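# Buying a mixed box of household bits: questions we keep getting

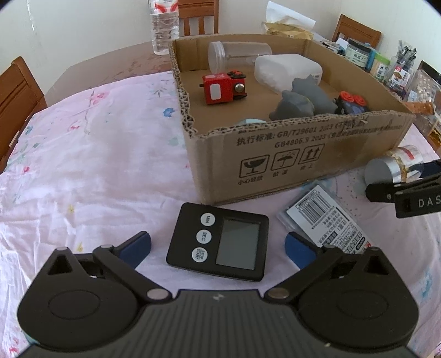
*A mixed box, opened, with a kitchen timer in front.*

Samarakoon sells odds and ends by the box. We've bought 13 of them over the years and have yet to be convinced it's a bargain, but people keep writing in, so these are our answers.

**Is a mixed box good value?**

Sometimes. The seller's page talks about "up to 11 useful items", and "up to" is doing a lot of work there. Decide what you'd pay for the two things you want and treat the rest as packing. If the price still looks fair, go ahead.

**Do the markings on the carton tell me what's inside?**

No. A carton gets used again and again. The one in the photo has GB/T29601 2013 and GB4806.9 2023 printed on the front, and inside there's a plastic jar, a red toy engine and a couple of grey rubber animals. A standard number on cardboard says nothing about whatever was put in later. We'd ignore any listing that quotes one as proof of quality.

**What about the glass, umbrella and arrow symbols?**

Handle gently, keep dry, this way up. They are requests. Whether the courier reads them is another matter.

**The top edge of my box is torn. Should I complain?**

Only if something in it is broken or missing. Take a photo before you unpack, because Samarakoon will ask for one and will then ask again.

**Can I keep food in the plastic jars?**

We don't, unless the jar itself is marked for food. A screw cap and clear sides don't make it a food jar. Ours hold buttons.

**Are the toys safe for small children?**

We can't tell you, and we doubt the seller can. Look for loose wheels, buttons that pull off and any way into a battery compartment. If there's no age label, we keep it away from under-threes.

**Is a digital timer with a blank screen dead?**

Not necessarily. Try a fresh battery before you bin it. The plain sort with MIN, SEC and one START/STOP button has very little to go wrong, though we wouldn't pay extra for one described as "tested".

**Is something still in its blister pack worth more?**

Sellers think so. Check that you can read the label, or find someone who can. A barcode won't tell you what the thing is for.

**How long do refunds take?**

The promise is 4 working days. Ours have all been slower.

Page last checked 28 February 2020.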